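Surnen Robotics Club, project report, spring term
Teaching two grippers to tidy a desk
Team Ondham

What we set out to do

Our group took the tidy desk task from the list. Idea is you show the job by hand with a pair of hand-held grippers, record it, then train a model on the recordings so the arms can have a go at it. We are the hand bit mostly. The arms are in the other room and Team Nordale had them booked nearly all of April so this report is light on arms, sorry.

Objects chosen: mug, tape measure, power strip with its cord, pencil tin. We wanted one floppy thing and the cord is the floppy thing.

How we recorded

Two grippers, one per hand, each cabled back to the logger. One person does the task, one person starts and stops and writes the sheet. Swap after every 9 takes, your thumbs hurt otherwise.

Target was 300 takes over the term. We got 43 for the power strip that were usable and a fair few more for the mug which is easy. A take got binned if a hand came off a gripper, or if the logger dropped out, or if someone talked to the person doing it and they looked up.

Rules we ended up with:
Start from rest, jaws open.
Left hand holds, right hand does the cord.
No throwing the cord. Move it, let go, move it again.
Change the angle of the strip between takes. We forgot this in the first week and had to redo the lot.

Problems

Cord. Always the cord. It never lies the same way twice so every take is a slightly differnt job. Coiling it was in the plan but we dropped coiling by week four and now the task is just get the cord in beside the strip.

Gripper cables. They drag on your wrists and if you reach across they pull the other hand. We routed them off to the sides, left one left, right one right, much better.
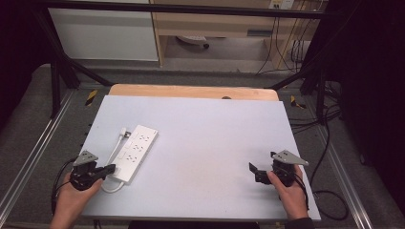

Speed was the other thing. Everyone starts slow and careful and by the end of a session is rushing to get home, so the early takes and late takes don't match. We should of used a metronome or something. Team Manríquez did sets with a rest in between and we are copying that.

Results so far

1,220 seconds of power strip recordings after trimming. One training run done, on a Wednesday night, loss went down and then flat. On the arms: not tested yet, slot is next week.

To do

More strip angles. Relabel the mug takes. Write up the logger settings before we forget them. Give the long cable back.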